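Walach Food Forum > Regional Cooking > Dumpling festival in Girnia, worth the drive?

kirsty_lamont
Thinking of going to the dumpling festival in Girnia this June. Has anyone been recently? My husband went as a student and talks about the plum ones the way other men talk about their first car. I'd like to know if they're still any good before I give up a weekend.

ekow_k
Went last year. It was 58 stalls and I'd say half of them sell the same potato dumpling with a different flag on it. The plum ones are still there, at the far end past the beer tent, which is how they get you. 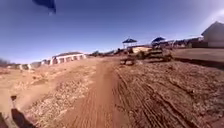
Go before 11 a.m. if you want to eat anything without standing behind a stag party. By 2 the good stalls are out of plum and will try to talk you into apricot. Do not be talked into apricot.

GodelieveS
What is wrong with apricot? My grandmother made apricot and she lived to be very old and very rude.

ekow_k
Your grandmother used fresh ones, I'm guessing. These come out of a can and taste like the can.

Nevzat Ersoy
I disagree about the potato ones. The Oosthuizen stall does them with browned butter and poppy seeds, and I went back four times. The fourth was a mistake, but only the fourth.

They've been going since 2000 and the line is long for a reason. Bring cash. There is one card reader and it belongs to the man selling fridge magnets.

meenakshi.garg
Vegetarian here -- be careful. I asked three people if the cabbage filling had bacon in it and got "no," "not much," and a shrug. The mushroom ones were safe and pretty good once I'd put enough sour cream on them.
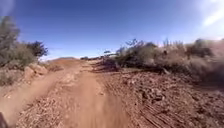
Also, the smaller festival over in Narna is the same month and has better soup. Fewer accordions, too, if that matters to anybody.

Nevzat Ersoy
The accordions are the best part.

meenakshi.garg
I've read your post about the fourth helping. I'm not sure I trust your judgment.

kirsty_lamont
OK, so plum early, cash, no apricot, mushroom if in doubt. Is the soup in Narna the sour rye kind or the beet kind?

meenakshi.garg
Sour rye, with egg. They run out as well, so get there for lunch.

GodelieveS
I will be at Girnia eating apricot. Come and say hello.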